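Solau Lifters' Log — README

Hello and welcome! Solau is a collection of training diary entries kept by women who lift at two gyms, Clirmont and Uter. Some compete in physique classes, some are powerlifters, and quite a few just like being strong and writing it down. I've tried to explain everything a newcomer might want, so put the kettle on if you need to.

What you'll find inside

There are 2,563 entries in the main file, diary.csv, one row per session. Each row has the lift, the sets and reps, the load in kilograms, how hard it felt on a scale from one to ten, and a free-text note. The notes are my favourite part — people are very funny about split squats.
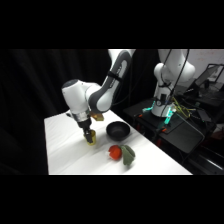
Arm holding a small yellow cup over the white tabletop.

Loads were entered by the lifters themselves. Anyone who trained in pounds had her numbers converted, so you'll see some odd decimals, and I've left those alone. Blank cells mean the lifter skipped the question. Please don't fill them with zeros, as a zero in the load column is a real value (bodyweight work, mostly).

A smaller file, meals.csv, covers 441 days of eating in the lead-up to the March show season. It's patchier than the diary and I'd be a bit careful with it. Portions are in the lifters' own words, so "a decent bowl of porridge" is as precise as it gets.
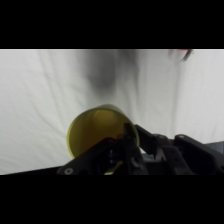 What we left out

Body fat readings aren't in the release. We had 34 of them, taken with different callipers and scales, and they disagreed with each other so badly that I couldn't see anyone getting good use out of them. Names, birthdays and the names of coaches have been removed as well, and nine entries were withdrawn when their authors asked.

Loading the files

Both files are plain UTF-8 with commas. If you use the Raptis scripts, run the tidy step first, then the merge. Colour codes in the last column match the old paper programme and can be ignored. 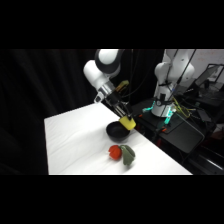

Two white arms, with a black bowl by the yellow fingertip pad.

Thanks and contact

The log is maintained by Marjatta Harju, last updated 17 October 2024. If you spot a mistake, do write — I love getting corrections, even the grumpy ones.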